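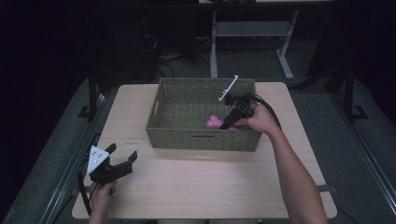

A household inventory is a written list of the things in a person's home. In the past, many inventories were made shortly after someone died, so that the family and the court would know what had been left behind. Historians use them to study people who never became famous and never wrote a book about themselves. Each item usually has a short description and a value in money. The descriptions are often brief. The basket on the table, for example, has a braided surface, an olive-green color and openings for handles, and there is something pink and soft-looking inside it. An old inventory might have recorded all of that as "one basket, with sundries." The word "sundries" means small things that the writer did not list one by one.

Who made the list?

An inventory was normally made by two or more people called appraisers. An appraiser decides what an object is worth. Appraisers were often neighbors who knew local prices. In a farming town, one of them might be a farmer, who could judge the value of a cow or a plow. If the dead person had been a weaver, another weaver might be asked to value the loom.

The appraisers went through the house one room at a time. One person called out the items and another wrote them down. When they had finished, they added up the values, signed the paper and gave it to the court. A person who could not write made a mark, such as a cross, and someone else wrote the name next to it.

What does an inventory look like?

Most are long, narrow sheets of paper, sometimes sewn together at the top. The item is on the left and the value is on the right. Room names are written as headings. These four lines come from an inventory made in the town of Pellovbridge:

In the kitchen
One table and two stools, 4 shillings
Three pewter plates, 2 shillings
Old things not worth naming, 6 pence

A shilling was a coin worth 12 pence. Spelling was not fixed when the list was made, and the same word can be spelled in more than one way on a single page. The lines above have been changed to modern spelling.

What can a historian learn from it?

The first thing is the size of the house. If the appraisers named a kitchen, a parlor and two chambers, the house had at least four rooms. A chamber was usually an upstairs room. The number is a minimum, as an empty room could be left out.

The second is how rooms were used. Many inventories list a bed in the parlor, which shows that people slept downstairs as well as upstairs. Others list cheese in a bedroom. Cheese needs a cool, dry place while it ages, and an upper room could serve that purpose.

The third is work. Tools, cloth, seed and animals show how a family earned money. An inventory from Nalden, a village near Pellovbridge, lists a spinning wheel, 70 pounds of wool and no sheep. The household must have bought the wool or received it from someone else. The inventory does not say which.

Comparing many lists

One inventory describes one home on one day. To learn about a whole town, historians compare a large number of them. The Pellovbridge collection contains 2,575 inventories. Of these, 1,476 are complete enough to be read from the first line to the last. The others are torn, stained or missing a sheet.

Each complete inventory has been typed into a computer table, with one row for each item. A researcher can then ask how many homes had a clock, or in which years window curtains became common. Almost 1,000 of the complete lists mention at least one book. Most do not give a title. The usual entry is "a parcel of books," and a parcel could be two books or twenty.

What is missing?

Inventories leave out a great deal, and a careful historian checks for the gaps.

Land and buildings were usually not included. A person could own several fields and still have a short inventory.

Cheap things were grouped together or skipped. Wooden spoons, rags and toys rarely appear, so it is hard to find children in these papers even when they lived in the house.

Things that belonged to somebody else were not supposed to be listed. For long periods the law treated most of a married woman's goods as her husband's. His inventory may therefore include pots, linen and furniture that she had brought to the marriage and used every day.

Poor people often had no inventory at all. If a person owned very little, the family had no need to pay for one. A collection of inventories shows more about people with some property than about people with none.

Values must also be read with care. They were estimates, and used goods were often priced low.

Words to know

Appraiser: a person who decides what things are worth.
Chamber: a room, usually upstairs and often used for sleeping.
Linen: cloth made from flax. The word also means sheets, towels and tablecloths.
Parcel: a group of things counted together.
Pewter: a gray metal made mostly of tin.
Sundries: various small items.

Try it

Choose one room and write an inventory of it. Use one line for each item and give each a value. Then show the list to someone who has not seen the room and ask what the room is used for. Write down which items they used to decide, and which things you left out.

Page last checked February 2026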